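Ticket 855
Queue: Kitchen systems / Rendska
Raised by: Fitriani Tuhumury, site kitchen lead, Urkholm
Priority: Medium (raised as High, changed by Vik support, changed back by me, changed again)
Status: Pending customer confirmation
Opened: Mon 19 November

Summary: Planner keeps proposing the teapot for jobs that are not tea. Staff tablet asks for approval every time.

Description of fault

Since the Rendska update the morning plan has been coming up on the staff tablet with "relocate vessel" as step one, whatever the actual job is. Restock the cups: relocate vessel. Wipe down the bench: relocate vessel. The vessel is the teapot. Nothing moves until someone taps Approve, so someone has to stop what they're doing, dry their hands and tap Approve. We were told the tablet would save us walking over to the bench. We now walk over to the tablet, which is further.

Expected behaviour: teapot only gets moved when it's in the way or when somebody wants tea.
Actual behaviour: see above.

Restarted the planner twice. Restarted the tablet once. Did not restart the staff, although it was discussed.

Reply – Vik support, first line

Thanks for getting in touch. Please confirm the planner version and whether the bench layout has changed since commissioning. Please also confirm the object library is in sync with the site. We have set this to Medium as the kitchen is still operating.

Reply – F. Tuhumury

Version is the one you installed. The tablet says "current", which I'm taking on faith.

The bench layout has not changed. I know this because we're not allowed to change it. There's a laminated sheet that says so, and three of my people got a talking-to in the first month for putting the sugar somewhere sensible.

The kitchen is still operating because Dale's old shift is being covered by me. Set back to High.

Reply – Vik support, first line

Understood. Could you run the following and report back:

1. Open Layouts, choose the active bench, choose Compare.
2. Note any object showing amber or red.
3. Open the task log and filter by "relocate".
4. Send the last 12 entries with the approval times.

Log – F. Tuhumury

Step 1 done. Compare takes 7 minutes, during which the tablet can't be used to approve anything. Had to do this between morning tea and lunch.

Step 2. Teapot is amber. Everything else is green. Tapping the amber gives "clearance advisory". Tapping that gives the same words in a bigger box.

Step 3 and 4. Sent. You'll see most of the approvals took under a minute. The one that took 35 was me, in the cool room, not hearing the chime.

Something that may or may not be useful: the afternoon crew have stopped reading the prompt and just hit Approve when it chimes. I've asked them not to, but I can't say I blame them. If you ask people a pointless question all day they'll quit listening to the question, and sooner or later it'll be a good one. That's my real reason for raising this and I'd like it kept in the ticket even if it doesn't fit one of your fields.

Reply – Vik support, second line

Hi Fitriani, I've picked this up from first line. Your logs are helpful. The planner rehearses each job in the simulated bench before it sends you a plan, so I've gone to the simulation for the layout that is loaded against your site. I think the trouble is in there and your real bench is fine.

The teapot is placed in the middle of the layout, and its carry handle stands up over the lid. The Rendska update made the planner more careful about anything tall or awkward near the centre of a work area. It's treating the handle as something it might catch on the way through, so it wants the pot shifted first. On the old version it would have gone around.

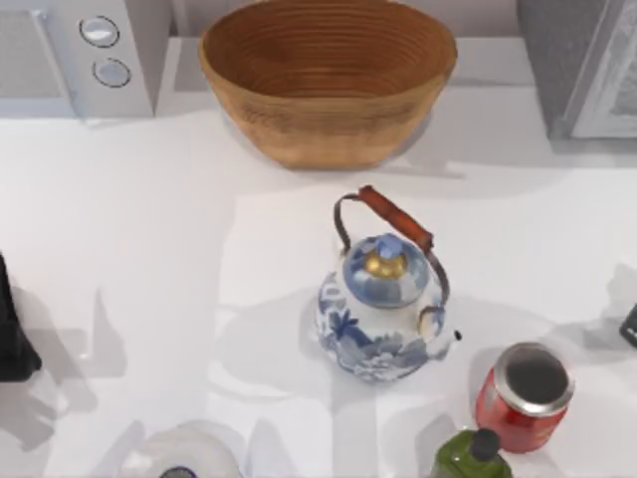 The other half of it is the approval rule. Anything tagged as ceramic needs a person to say yes before it's moved. That rule was switched on at commissioning and it's a reasonable rule. It just wasn't written for a planner that wants to move the teapot all day. Put the two together and you get your chime.

Can you tell me where your teapot lives in practice?

Reply – F. Tuhumury

Finally, a question I'm qualified for.

The teapot lives at the back, under the shelf, handle folded down. It has lived there since before any of this. It comes forward at morning tea and goes back afterwards. Who told the system it lives in the middle of the bench?

Also, since I've got someone who reads: the plan assumes the jobs come in the order they're listed. They don't. A kitchen at a workplace this size runs on interruptions. Someone from Accounts has a visitor, someone's dropped a plate, the delivery is early. We used to sort that out by looking up. Now whoever is nearest the tablet has become the person who sorts it out, and it's always the newest person, because the experienced ones have learned to stand further away.

Reply – Vik support, second line

I checked the commissioning notes. The layout was set up from the Skilenik starter kitchen, and the positions were supposed to be replaced with yours at the walk-through in January. The walk-through is marked complete. The positions weren't replaced. I'm sorry about that.

It does explain why Compare only gave you amber. Compare checks that the listed objects exist and have a slot. It doesn't check whether the slot is anywhere near the truth.

Proposed fix:

1. I move the teapot to the back of the layout and set the handle to folded.
2. I add a second position for morning tea, so the planner knows the pot comes forward for a while and leaves it alone.
3. You watch one full day and log any prompt that shouldn't be there.
4. We leave the ceramic rule on.

On the tablet: I can route approvals to a named person per shift. It won't fix interruptions but it will stop the newest person getting all of it.

Reply – F. Tuhumury

Yes to 1, 2 and 3. Yes to 4, grudgingly, as I've seen what a replacement pot costs.

On the named person: please make it a rotation and let us set it ourselves. If it's set from your end I'll have to raise a ticket every time somebody has a dentist appointment. The person on approvals also needs to come off something else, and I've taken that up with the building manager. I was told when this went in that it would free up half a position. So far it's used up about that much in tapping.

I'd also like the laminated sheet looked at. If the sheet was drawn from the starter kitchen too, then my people were told off for moving the sugar away from a place it had never been.

Reply – Vik support, second line

Layout updated and pushed overnight. Rotation is on and editable under Shifts.

I've had a look at the sheet. You're right, it was printed from the starter layout. Please take it down. I'll send one that matches once you've confirmed positions.

Log – F. Tuhumury, day after update

Early: restock ran with no prompt. Wipe-down ran with no prompt. Two people came over to see if it was broken.

Morning tea: pot brought forward by hand, planner left it alone. Returned by hand.

Lunch: one prompt, for a ceramic platter that really was in the way. The person on approvals read it, went and looked, and said no, because it still had sandwiches on it. First time anyone has pressed Decline. We weren't sure where the button was.

Afternoon: one prompt, teapot, "relocate vessel". Pot was at the back where it should be. Screenshot attached. Approved it to see what would happen. It moved the pot slightly to the left.

Reply – Vik support, second line

Thanks, that last one is a leftover job from before the push. I've cleared the queue. Could you watch one more day? If it stays quiet I'll close this.

I've copied your note about people approving without reading into a separate request for the planner team, with your wording. They've asked whether you'd be willing to talk to them.

Reply – F. Tuhumury

Willing, after two, not on a delivery day.

Sheet is down. Sugar is next to the cups.

Status: Pending customer confirmation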